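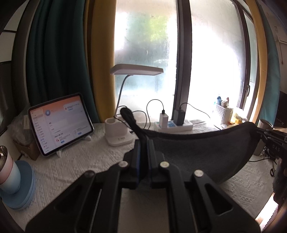 Dark gray fabric with a black edge, held in a gripper

Night tram timetable, Stikier to Vevum
Notes for the talk, May 27, 2020
Speaker: Ludmila Kuruc

Start on time even if people are still joining. Say hello to Dalibor Kopecký and thank him for the depot tour in January. Slides are numbered in the corner, so ask people to use the number when they have a question.

SLIDE 2: What we run now
One line, Stikier to Vevum, by way of Onaton and Lakatos. Day service is fine and I'm not going to talk about it. The night service is what was left over when the buses were cut in 2000. It was never planned as a tram timetable. The drivers were given the old bus times and told to wait at stops if they got ahead.
So the trams wait. The longest wait is at Lakatos, 13 minutes on the last eastbound trip. Passengers think the tram has broken down. Some get off and walk.

SLIDE 3: Why Lakatos
Single track from the Lakatos loop to the river bridge. Two trams can't be in it together, and the westbound one has priority under the old rule. Octavian Bălan has the signal records if anyone wants to see them afterward. Don't get into the signal history here, it took too long last time.

SLIDE 4: Proposed change
Move the night passing point from Lakatos to Onaton. Onaton has two platforms and a shelter on each side. Lakatos has one shelter and it faces the road.
Eastbound trips leave Stikier later. Westbound trips leave Vevum at the same time as now. The first morning trip does not change.
Point at the graph slowly. Lines going up are eastbound. Last time half the room read it the other way.

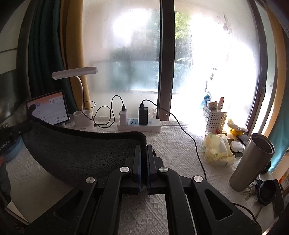 The graph also shows what happens when one tram is late. With the passing point at Onaton, a late eastbound tram holds up the westbound one at a platform. Under the present plan it holds it up on the bridge approach, where the doors have to stay shut.

SLIDE 5: Crews
Kyu-ri Yoo worked out the shifts. No extra drivers are needed on weeknights. On Saturday nights one shift starts earlier and ends at Onaton, so that driver needs a ride back to the depot. We have not solved this. Say so plainly. Options are a staff car, or running the tram back empty and parking it at Stikier.
If asked about breaks: they are taken at Vevum, same as now. The break room stays open all night.

SLIDE 6: Connections
The 111 bus meets the tram at Onaton during the day. At night it turns short and misses us. Oľga Malý has written to the bus operator and has an answer, which is that they can look at it once our times are fixed. That means we have to go first.
Do not promise the connection. Show the walking route to the bus stop. It is 200 meters, with one crossing, and the crossing has no light.

SLIDE 7: Noise
Expect a question from the people who live by Onaton loop. Trams will stand there at night when they didn't before. Drivers can turn off the fans while they wait in cool weather, but the compressor will still cut in. We can take a reading at the nearest houses before and after.
The curve squeal is a separate matter and belongs with the track repairs. Take the person's name and pass it on to Octavian.

SLIDE 8: What I am asking for
A trial on weeknights only. Keep the Saturday times as they are until the driver's ride back is settled. Printed notices at every stop, with the old and new times side by side. Posters at Lakatos first.

Leave slide 4 up during questions. If the graph won't load, the paper copies are in the blue folder, and Dalibor has a spare set.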